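Does Salt Really Make Pasta Water Boil Slower? My Kitchen Science Project
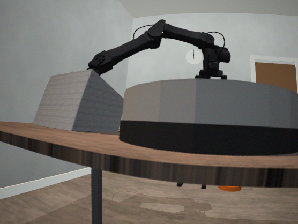 By a student in Period 2, Kozma School
Final report, October

So my grandma swears that salting the pot early makes you wait forever for your pasta, and I wanted to know if she was right (sorry, Grandma!). I used the same steel pot every time, filled it to the same line, and let the stove cool down completely between runs. That last part was boring, and I got a lot of homework done.

Plain water took 299 seconds to reach a full rolling boil. With 2 teaspoons of salt it took 301. That's a 2 second difference, and I'm pretty sure I could lose that much just by being slow on the stopwatch!

I did mess up one run by leaving the lid on, so I threw that one out. My brand of salt was Urura, the fine kind, and I'd like to try the chunky kind next. I also want a better thermometer, my Primis one fogs up so badly I had to keep wiping it on my sleeve.

Grandma read this and still salts her water at the end.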